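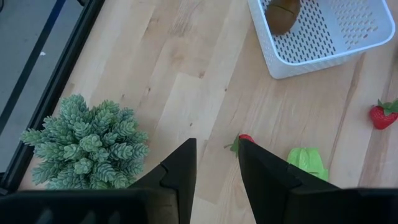
Planning and Budgeting for a Bench Arm: Your Questions

Where should our budget start?
With the job! Write down what the arm has to pick up and where it has to go, then price the arm, the gripper and the table together. People love shopping for the arm (so do we) and then find there's nothing left for the bench it bolts to.

Do we need the wrist camera right away?
We'd say yes. The Tornier wrist kit is $329, and adding it later means running the cable all over again. Get it in the first order if you possibly can.

How much should we set aside for the gripper?
The two-finger Kurup set is $897 with one spare pair of fingertips. Put a second pair in the plan too. Fingertips wear, and it's such a relief to have new ones in the drawer!

What about things to practice on?
This is the fun part, and it's cheap. Fruit like strawberries and kiwis, a leafy green or two and a plastic basket to sort into will keep a new team busy for weeks. Our starter list comes to almost $20.

Can we use a table we already own?
Often, yes. It has to stay put when the arm swings. If yours wobbles, look at the Bikberg frame, which takes a wooden top.

How long does delivery take?
Vakeck ships arms in 10 weeks. Grippers and cameras usually arrive sooner, so you can get the bench ready in the meantime.

Is training included?
One remote session is. On-site days are quoted separately, so ask before you send the purchase order.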